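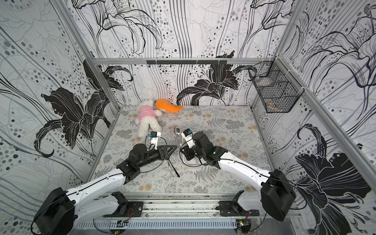

Notebook, student project Gundel, February, afternoon. Troels and I worked on the reach list for the two arms, so that the second-year group can start from known positions. Last time the numbers came from a bare floor and they were not useful for us. Now the plush toys are at the back left, and the bear in the pink shirt is the first target for the left arm. I measured 320 mm as the safe height over the mat and wrote it in the shared file. The speed limit stays at 800 in the settings until Luuk Vandenberghe has read my notes.

The script from Hjaltested loads without errors after I changed the port names. One open point: both arms use the same home pose name, and this is confusing in the log. I will rename them.

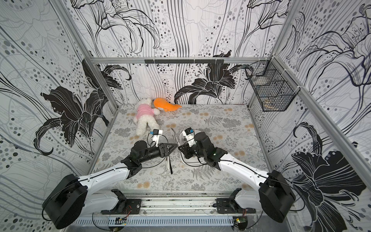

Next is the question of shared space in the middle. Troels wants one arm to wait while the other one moves, and I think he is right for beginners. The utensil with the black handle lies between the two grippers, so both arms have a reason to go there, and it is a good test for the waiting rule. I put it in the task sheet as exercise 2.

For the next session:
Rename home poses, left and right.
Ask Luuk if the students may change the speed.
Run 755 stopped in the log with no message, look at this first.
Print the task sheet again, the old one has the wrong height.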